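Can a machine fold my washing yet?
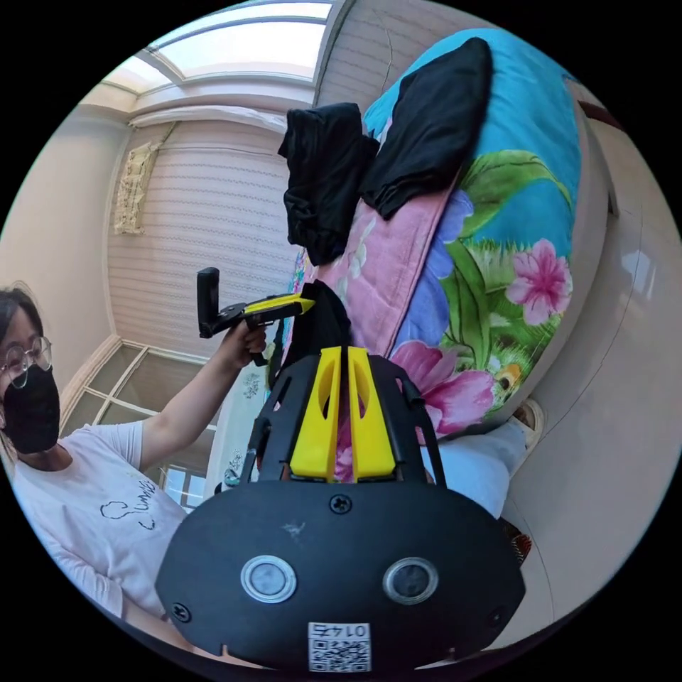 Black clothes on a flowery bed, with yellow-fingered grippers to do the handling.

I've been following laundry robots since March and I'm hooked! Folding sounds like the easy chore, but cloth never lies the same way twice, and black on black must be horrible for a camera to sort out (I struggle myself, and I've had years of practice).

At the Prumbridge open day I watched a Tresetti arm fold a towel in 90 seconds. Lovely neat corners! Then it got a T-shirt, and after almost 200 seconds it had made a sort of parcel. I can do one in a few seconds, badly.

So no, not yet. But I'd happily give up a corner of the bedroom for one, and next I want to see it try a fitted sheet.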